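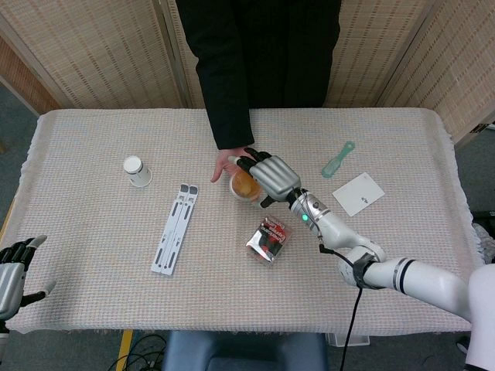 Edmund Mazurek has been setting tables for other people for 19 years. He started with borrowed trestles at a church hall in Dukdale and now keeps a small rental business in Ornville, where he supplies cloths, screens and tableware for tastings, office parties and the occasional wedding.

His advice to people putting on their first event is to start with the cloth.

"They come in and ask me about glasses," he says. "I ask them what the table looks like. Most of the time it's a folding table with a scratched top, and they haven't thought about it."

He prefers woven cotton with a bit of pattern to plain white. A pale grid hides crumbs and small creases, he says, and it doesn't need ironing the way a flat white cloth does. He likes a fringe on the short ends, but warns that it has to be combed out by hand after washing. He does that himself on Friday mornings, before the first pickups.

"White linen is fine if you have staff," he says. "If it's you and your sister-in-law, get the woven one."

The screens came later. Mazurek bought his first set from a furniture dealer named Cieślak, who was closing a shop in Mutden and wanted the floor cleared. They were bamboo matting in dark wood frames, and two of the hinges were bent. He paid 40 dollars for the lot and spent a weekend fixing them.

"I thought I'd use them to hide the boxes," he says. "Then people started asking for them."

A three-panel screen behind a table does a lot in a large room, he says. Guests know where to walk up, and the person serving has something at their back other than an exit sign. He angles the two outside panels forward so the whole thing stands up without feet. On carpet he checks it twice, as a thick pile can make a light screen lean.

"Push it with one finger," he says. "If it rocks, open it up more."

On cups he is less particular than he used to be. For years he rented only glass. Then an August tasting at a garden center went through every tumbler he owned before lunch, and he drove home with two crates of chips and breakages. Now he offers clear plastic for anything cold with a good color, such as iced tea or apple juice, and small paper cups for samples.

"You want to see amber. It sells itself," he says. "Coffee you don't need to see."

He stores paper cups upside down once they are out of the sleeve - a habit from the church hall, where dust came down from the rafters.

People also bring their own things to the table, and he has stopped fighting that. Laptops are the usual ones, along with the stands and chargers that go with them. He asks only that they have a spot to themselves, away from the drinks, and that somebody folds them flat when they aren't needed.

Setting up a single table takes him around 10 minutes. Taking it down takes longer, mostly because of spills. He treats juice with cold water and dish soap right there in the room, and he won't put a damp cloth in a closed bin.

"I did that once," he says. "I had to throw out the cloth and the bin."

Mazurek has no plans to add balloons, arches or lighting, though customers ask. He has been looking for a second set of the bamboo screens and hasn't found one with frames as dark as the first. Cieślak's old shop in Mutden is a dentist's office now. He checked.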